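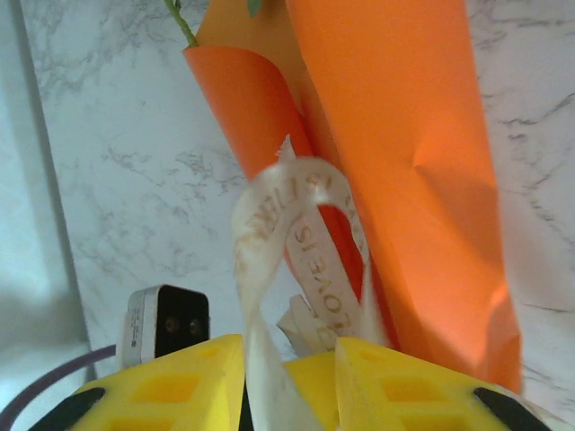
Nnamdi Obi wrote in after the last session that a stage adaptation should be judged only against the book, and that running time has no bearing on the matter. These notes take the opposite position.

Adapting the Long Novel for the Musical Stage
Handout 4
Benvinda Cardoso, 24 February 2018

1. Compression

The working text is Paredes, a sung-through version of the novel Vorine. The novel has 102 chapters. The first draft of the libretto kept material from 14 of them. Chapters are merged in Act One and dropped in Act Two, so the two acts need separate treatment.

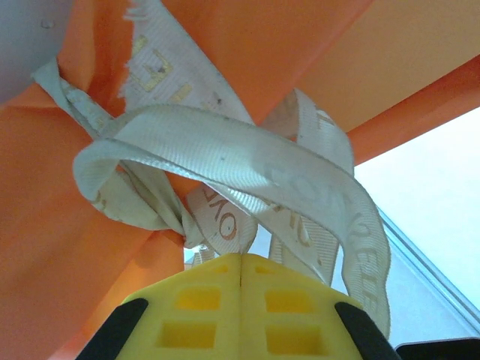
Orange surfaces and a knotted woven strap.

2. Sung and spoken text

In a sung-through work, plot information is carried by recitative. A line takes longer to sing than to speak, and the lyricist has to cut accordingly. Mark in your copy each place where a fact is given only once. If the orchestra is playing above mezzo forte at that point, assume part of the house will miss it.

3. Reprise

A reprise repeats a melody with changed words or a changed singer. The Act Two quartet combines three earlier tunes. List the first entry of each, with bar number.
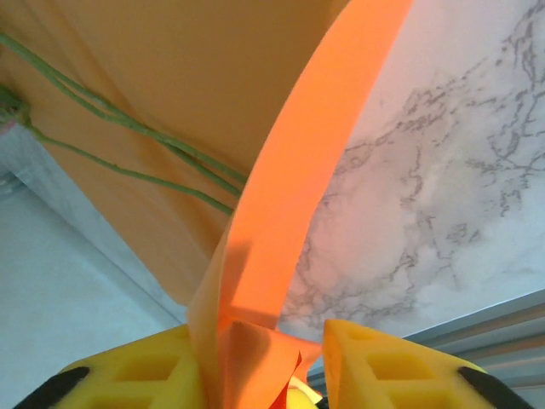

The third tune is the hardest to place, as it appears first in the overture in a minor key and has no words until the tavern number. Compare the Estness recording, which omits the overture repeat.

Reading for May: libretto, Act Two, complete.

2 comments | 14 shares
© Benvinda Cardoso | Contact | Back to top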